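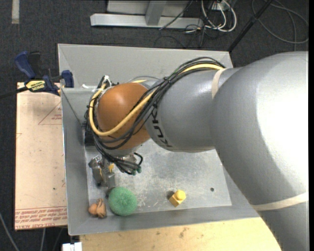
Robot arm over a gray metal bin

Vurora: co-op save stuck after the Purham mission, can I keep my character?

Posted by Thu Thái, Nov 27, 2022

Hello everybody. I play Vurora on PC together with my cousin, always in co-op, and he is the host. We finished the Purham mission and got the reward screen, both of us. When we loaded the game again, his map shows Purham as completed, but mine shows it as open and the gate to Nevora is locked for me. If I join him I can walk through the gate, but my quest list says "return to Purham" and I receive no points for anything in Nevora.

I already tried to verify the files and to restart the mission 2 times. My character is level 11 and I have 2710 coins which I don't want to lose. Is it necessary to begin again from zero?

Hiếu Sầm

same thing happened to me, game is full of bugs since the last patch. I just made a new character

Cecilia Alhassan

You don't have to begin again. In Vurora the story progress is saved separately from the character, so your level and coins are safe even if the story is wrong.

What worked for me: you must be the host one time. Load your own world, invite your cousin, and go to Purham. Talk to the ferryman before you enter the fort. If you skip him, the mission starts but it doesn't count for the host, and I think this is what went wrong. After the last fight, wait until the save icon in the corner disappears, and only then leave to the menu. The mission takes less than an hour if you don't open the side rooms.

Please copy your save folder to another place before you try. The game keeps 3 automatic saves and it will write over the oldest one.

Iason Kontogiannis

Cecilia's method is correct, I did it in January with my brother. One small addition: turn off cross-play in the options while you do it. With cross-play on, the ferryman did not appear for me at all. You can turn it on again when the gate to Nevora is open.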